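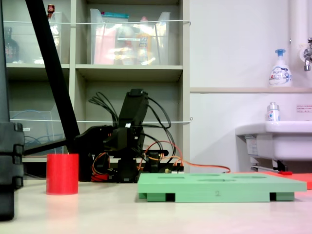

A mother in the waiting room in Pernwood says her son walks on his toes only when he is barefoot, and she would like to know whether she should be worried or should buy him heavier shoes. Her son is three years old. The physiotherapist has heard the same question many times this winter, and her first answer is another question: can he put his heels down when you ask him?

For most children the answer is yes. Toe walking is common in the first months after a child learns to walk. The child holds the furniture, goes up on the front of the foot, comes down again, and the parents take a video of it. In many families it disappears without anyone noticing the day. When it continues after the second birthday, a doctor should look at it once, even if the child runs and climbs well.

The examination is short. The doctor bends the ankle upward with the knee straight, then with the knee bent, and compares the two sides. If the foot comes up easily, the calf muscle still has its length. If it stops early, the muscle or the Achilles tendon may have become tight. The doctor also tests the reflexes, looks at the spine and asks when the child sat, stood and spoke the first words. A child who walked flat and later began to go on the toes, or who does it on one side only, needs more attention, and usually a visit to a neurologist.

At the Dudcombe children's clinic, where I spent two mornings in November, the staff had seen 226 children for this reason since the service opened. The majority went home with a sheet of exercises and an appointment in six months. The exercises are simple. The child squats to pick up toys with the heels on the floor, walks up a slope, or walks like a penguin to the bathroom. The calf stretch is held for 20 seconds, and the parent does it slowly, after the bath if possible.

Heavier shoes are a matter of opinion. A firm sole makes it more difficult to rise on the toes, but some children simply return to the old habit when the shoes come off. Plaster casts, changed every week or two, are used when the ankle is stiff — and they can give back some movement, although the habit may come back too. Surgery to lengthen the tendon is kept for older children in whom the other methods have failed.

The mother from Pernwood received the sheet with the penguin on it. The next appointment is in May, and she was asked to bring the shoes he wears every day.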